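Speaker notes – Gripper on a pine table
Kullow workshop evening, Wednesday, January 24, 2018. Slot after the tea break.

Print big. Water. Check the clicker BEFORE going up, not during.

Opening. Hello, thanks, yes it's an arm at home again. Last time I talked about the motors and ran over. No motors tonight. Tonight is only the last few centimetres – getting two fingers round one awkward thing and not shoving it off the table. The thing is a pair of sunglasses. Leave the slide up, let them look, don't talk over it.
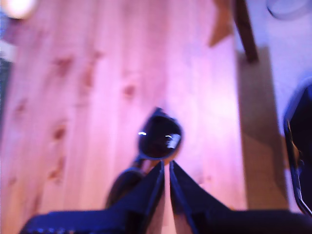
665 words – read slowly

Why sunglasses. Shiny, curved, thin rim, thick bit at the bridge. A block is easy, any gripper can do a block. I started on blocks in May and got bored by teatime. Glasses have two lumps with a narrow bit between, and the fingers have to choose. Say where I'd go in: bridge first, rim second, never the lens. Point at the tips on the slide. They come to a proper point, that was the third set I cut. The first set were flat like spoons and no good for anything thin.

Ask the room: who has built a gripper? Hands. Who has finished one? (wait for the laugh, if there is one)

The build, quick. Arm kit is the Skustodine, second hand, one joint rebuilt. Finger blanks out of the offcut bin at Barroso, shaped at the shared bench over 10 evenings. Board in the base is my own, code name Pakitness, don't get drawn in on the name. Cable runs outside the body. I know. Will tidy it.

Money slide if asked: 1195 all in, counting the joint I broke. Don't volunteer it.
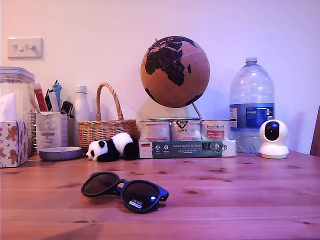 Choosing a test spot took me longer than it should of. I wanted a real table and not a marked-out rig, becuase the rig was teaching me nothing but the rig. Real table means a plain strip at the front to work in and ordinary clutter behind – cork globe, wicker basket, a plush panda lying on its belly. The vision code has to leave all of that alone and go for the glasses. Also note the little white sticker on the lens, UV 400. Plain white on a dark lens is a gift to a tracker, and it's cheating a bit, so tell them I run with it on and with it off. Off is worse. Say so plainly.

Clutter rule: stuff at the back stays at the back, nothing in the front strip but the target. Transparent things are the worst, the big water jug and the clear box. Depth goes silly on them. I mask them out by hand for now.

Next bit is light. SLOW DOWN here, rushed it in the practice.

Coloured light on pale pine. Looks lovely, horrid for thresholds. My old code looked for "dark thing on light thing" and that fell over in two ways. One, knots. Pine is full of dark ovals and a lens is a dark oval. Two, the arm's own shadow.

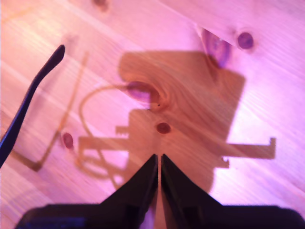

Shadow of the gripper on the bare wood, knots showing through.

Let them find the cable loop on the left of the shadow themselves. Then: the software took a shape like this for an object and went after it. Arm moves, shadow moves, arm follows. Thirteen – no, write it as 13, matches the slide – 13 tries in one evening spent chasing itself. Do the hand gesture.

Fix, three goes at it:
Colour first. Shadowed wood goes amber, the glasses stay near black. Simple hue check, caught most of it.
Then grain. You can still see grain through a shadow. You can't through a lens, not these ones anyway.
Then glare. Lenses throw back a small bright spot, knots don't. Best one of the lot and I found it by accident.

Skip the maths slide unless ahead of time.

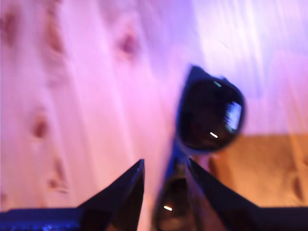
Blur. Both fingertips in close, glasses between them and beyond.

Talk about speed here. Frames like this are rubbish for grain, it's all smeared, so test two goes out of the window. But the glare is still there on the upper lens, clear as anything. So up close I lean on glare and drop the rest. Slower approach helps too but then everyone watching wanders off.

Don't claim it works every time. It doesn't. Bridge grip good, rim grip so-so, anything at a slant is luck.

What's left: cable inside the body, softer pads on the tips, an off button I can reach without standing up.

Questions. Likely ones – why not suction (lens too curved, cup too big), why not a better camera (see money slide), can I have the finger drawings (yes, paper copies by the door, bring them back if you dont want them).

Collect the clicker. Give back the extension lead.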